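Back on the tools (sort of)

Ok so it's been a while. Sorry. October got away from me and then it kept getting away.

Short version – I've gone back to study. At my age. Night classes, Dudport, two evenings a week plus a weekend block once a month. I said I'd write about it as I went and then of course I didn't write a word, so this is me catching up in one go while the rice cooks.

The money first because that's what everyone asks. 395 dollars for the term, plus the textbook, which I got second hand off Caoimhe Mulligan for a slab of beer. Her notes are still in the margins. Some of them are rude. Chapter four just says NO next to every diagram.

The drive is the hard bit. I'm finishing work at half past four, home to feed the dog, change my shirt, eat something standing up, then out past Lurkbridge with the sun right in my eyes. If there's a truck on the hill I'm late. I have been late a lot. Áine Egan takes our class and she doesn't say anything when you come in late, just stops talking until you've sat down. Worse than being yelled at.

I hadn't sat in a classroom since I was 17 and I'd forgotten how tired it makes you. Not sore tired like after a day on site. More like someone's been sitting on your head. First two weeks I came home and couldn't remember a single thing, then I'd wake up at three in the morning knowing all of it.

Some things that have helped, in no order:

Eating before. A proper feed, not a muesli bar in the car park.

Writing by hand. I tried the laptop and ended up looking at utes for sale.

Asking the dumb question early. Bríd Geraghty sits next to me and she asks everything, straight out, no shame at all, and half the room is writing down the answer. I've started doing it too. Well, a bit.

Flash cards. Yes, like a kid. I've got 100 of them in an old tea tin and I go through them at smoko. The blokes at work have started picking them up and testing me, and they are merciless.
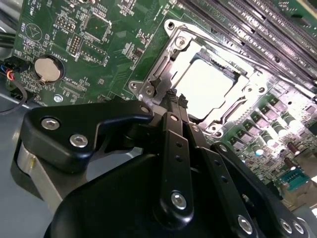
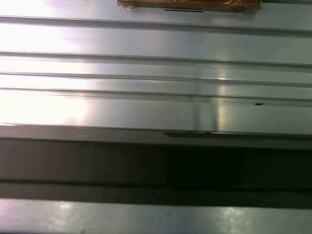
Remembering names for things is my weak spot, always has been. I can tell you what a part does and where it goes and I'll still call it the thingo. You can't put thingo on a test. So I've been making myself say the proper word out loud, every time, even at home, which the kids find hilarious. Like the silver metal surround on the socket on that green motherboard – it's a retention frame, and I must have said "retention frame" to the dog 21 times before it stuck. Same goes for everything in the book. Say it, write it, say it again the next day. Boring but it works for me.

The first test was a bit of a shocker. I passed, just. Went blank on the first page, turned it over and started from the back, and came good once my heart slowed down. Saoirse Rafferty reckons she does every exam back to front on purpose. Might try that next time.

What I didn't expect was liking the people so much. We go for chips after, whoever can stay. There's a retired bus driver, a couple of young ones straight out of school, Bríd who is doing this AND looking after her mum. Everyone's knackered. The young ones are quicker than me at nearly everything but they can't plan a week to save themselves, so I trade them. I do up the study timetable and they explain the maths.

The family side is trickier. I miss bath time two nights a week and the little one has noticed. We've worked out a thing where I record a chapter of her book on my phone in my lunch break and she listens to it in bed. I do the voices in the car with the windows up. Pretty sure the bloke from the tyre place has seen me being a badger.

House is a mess, by the way. If you visit, don't look at the laundary. The veggie patch has gone to seed and I've stopped feeling bad about it, the parsley seems happy enough.

Next block is on the weekend after next, both days, and I still have the written assignment to finish. 389 words so far and I dont like most of them. Róisín Mac Carthaigh from work has offered to read it over, she's good at that stuff and not too kind.

Rice is boiling over. More soon, and if anyone's done the second term already and has notes to sell, leave a comment. Will pay in beer.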